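Section 4: Setting up for a two-arm session

By now you've done the single-arm exercises in Section 3, so this is where it gets really good! Two arms sharing one board is the heart of the Flodulik challenge, and most teams get hooked on it within an evening. Work in pairs, one person per arm.

Before you switch on

1. Check that both mounting plates are tight on the front rail. If one shifts under your hand, nip up the bolt with the key from the Hirano box.

2. Look along the cables on each arm. They need enough slack for a full turn at the wrist – tug nothing, just look.

3. Clear the floor of anything your task doesn't use, then put your boards down within reach of both grippers.

CAUTION: Hands out of the workspace before the power goes on. Maya Hijazi or Genji Hayashi must be in the room for this step.

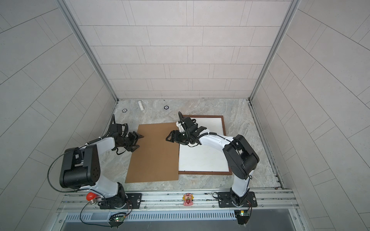

Bringing the arms together

4. Switch on the left arm and wait for the lights on its circuit board. Then do the same for the right.

5. Open both grippers fully.

6. Load program 154. It brings the arms in slowly over the board until the grippers face each other. Keep a finger on the stop button all the way.

7. If the fingertips look as if they'll touch, stop and take the right arm back 13 mm. Don't push it by hand while the motors are live.

8. Save the position under your team name. You'll want it again in Section 5, where you start passing things from arm to arm – a brilliant moment the first time it works.

Note: An arm that jerks on start-up usually has its zero position wrong. Repeat the zeroing steps in Section 2 before trying anything else.

Note: Error 1736 means the two arms have lost touch with each other. Power both down, count to ten and begin again at step 4. If it comes back, write it in the Grodside logbook and find Meenakshi Pillai.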